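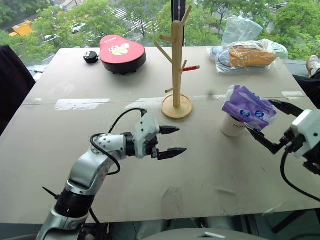 November 14, 2021

Long one tonight, I'm too wound up to sleep and the tea's gone cold twice. Tissues! That's what did it. I have packed tissues by hand for six years, and today I stood by the table and watched two arms having a go, and I came home grinning like a child.

So, to get it down before I lose it. The arms have been up at the big window since the start of the month, over the road with the crossing, and until now I'd only gone past with a trolley. Today was my turn on the training side. We still do the returns downstairs the old way: open the bag, look, wipe, fold, rebag, sticker, tray. With shoes it's more of a wrestle, that horrible crackly plastic gets everywhere. The plan (Skomine's plan, Udard are only doing the fitting) is that by February the arms take the plain lifting and placing for the small mixed goods, and we do the looking and the deciding. They call the whole thing Pop. I don't know what it stands for and I rather hope it stands for nothing.

I'd expected to be bored. You'd think watching a machine pick up a packet would be like watching a kettle. But the packet is such a mean thing to pick up! It's soft, it slides, the ends are only thin plastic, and if you put it down on something round it tips. My hands know all that and have never once had to explain it. Today I had to explain it. Where do you take hold? In the middle, across the narrow way. How hard? Well — less than you'd think, then a bit more. I said that out loud and the trainer from Udard wrote it down, word for word. Six years on that bench and it's the first time anyone has written down something I said about packing.

The white fingers-holder things (grippers, I must learn to say grippers) are quieter than I'd been told. The fingers themselves are black and come to a point and look far too sharp for the job, like a bird's beak. I took to the left one. The right one gets all the attention as it's on the side where people sit.

We're each going to get two mornings a week on it, then the rest on the bench as before. I was pleased about that. I like the bench. I like the radio and the daft talk and I'd be miserable if they took me off it completely. But my wrists are another matter. On a heavy day I do 400 small pieces, and by the end I can't open a jar. If the arms take even half the lifting I'll be able to knit again in the evenings, which I've more or less given up. I've got that green wool sitting there from last Christmas.

Not everyone's keen, and I want to be fair about it in here, as I wasn't very fair at dinner break. I went on and on. One of the older lot on the sorting side let me finish and then said it was all right for me, I'd been picked. And she's right, I had. There are 49 of us on the floor and only a handful have been asked up so far. Skomine say no jobs go, and the letter says so too, but the letter also says "for the current period", and she'd underlined that on her copy. I hadn't even noticed it. I've asked to have it raised at the next floor meeting and I'll ask myself if no one else does. I don't think being excited and wanting that answered properly pull against each other.

What has changed already is the talk. It used to be how many have you done, how many has he done, who's slow. Upstairs it's all how did you do that. How do you know which end is up on a case with a round edge, why do you turn the peg stand before you hang anything on it. I do turn the stand! I never knew I did. It's so the long peg faces me. Then the trainer asked what I'd do if I couldn't turn it and I had to think for a good minute, and said I'd hang the top one last.

Also learnt today: the lunch on that floor is better. They have the Prindus van come to the side door and it does a cheese and onion thing in proper pastry. Worth the stairs.

Things to ask next time. Whether the table could go up a touch, my back was complaining from leaning in to point. Whether we can try the socks, since socks are half of what comes in and they're the worst of the lot. Whether bench people can swap mornings among ourselves or if it has to go through the office. And who I tell when I think they've got the order wrong, as I'm fairly sure the soft things should be done before the boxes, and today it was a muddle of everything.

Must ring Mum tomorrow, she'll want to know if it talks. It doesn't. I did say good morning to it though.

Bins out. Early shift. Find the other glove.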